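Geraghty Two-Arm Teaching Kit: a long-term review

I've had the Geraghty kit on my bench since February, and I've now recorded 2,000 demonstrations with it, so I feel like I've earned an opinion or two. Short version: I love the arms, I like the cameras, and the recording software (it's called Catum, and it comes bundled) made me want to throw my laptop in the sink for the first couple of weeks.

I bought it to teach a policy tabletop chores. Pick this up, put it over there, hand it from one arm to the other, that sort of thing. I was coming from an Ornent single-arm setup, which did fine for simple picking but had no answer at all when something needed to be steadied with a second hand.

Setup and the first evening

Bolting everything down is easy. The rig goes together with one hex key, and the camera mounts hold their angle once you tighten them properly. Do that before you calibrate! I didn't, nudged one with my elbow, and had to start all over at eleven at night.

My one big tip is to spend time on the table itself. I lay a white cloth over most of it and use a black backdrop, and then I put out a mix of stuff: a knife block, a bowl, a cardboard-looking box, some bright green toys, a patterned card leaned up against the box. I swap things between batches so the model never gets too comfy with one layout. 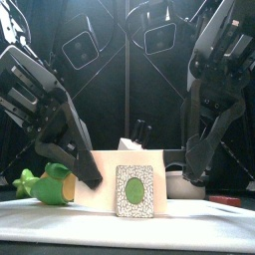

I keep my batches short now. After 300 tries at the same layout I was on autopilot, and it showed in the data: same approach angle, same speed, same little pause before every grasp. The policy I trained on that batch copied the pause faithfully, which was funny for a day and then really annoying. These days I move things every few minutes and make myself come in from a different side.

How the arms feel

Really nice. There's a bit of weight when you drive them, enough that you don't overshoot, and my wrists were okay after a long session (the Ornent left me sore). The left and right arms respond the same way, so I stopped thinking about which hand I was using pretty quickly.

The grippers are good with boxy things and chunky toys. Thin things take practice. I spent a whole afternoon on slim pieces and threw out 114 recordings from that session, mostly because I'd squeezed too early and shoved the piece along the table. My fault more than the kit's, but a finer trigger would help. There's a sensitivity setting buried in Catum's advanced menu, and turning it down got me most of the way there.

What the wrist view gets you

The overhead cameras are great for the big picture, but for close work I'd hate to give up the wrist one. You get the fingertips and whatever is between them, plus a good chunk of the table. Blocks that look like one clump from across the room are easy to tell apart up close, and the model seems to agree with me. When I trained without the wrist stream, it got noticeably worse at lining up.

It does want more light than I expected. In a dim room the dark green blocks go pretty murky, so I'd budget for a decent lamp. The arm also takes up a fair bit of the view, and I don't see any way around that with this mount.

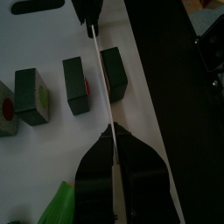 The software, sigh

Catum records fine. It's everything after recording that drags. Trimming a clip takes too many clicks, there's no bulk delete, and labels don't carry over when you duplicate a task. I lost the notes on 308 clips before I learned to export them first. The last update fixed the crash on save, at least, and playback with all the streams side by side is lovely for spotting bad takes.

Should you get it?

If you only need one arm, save your money and get the Ornent. I also tried the Susedano kit at a friend's place. It has much better software, but the arms felt stiff and I was tired after an hour. For two-handed work where you're going to be recording day after day, I'd buy the Geraghty again. Four stars, and I'll happily add the fifth when bulk delete shows up.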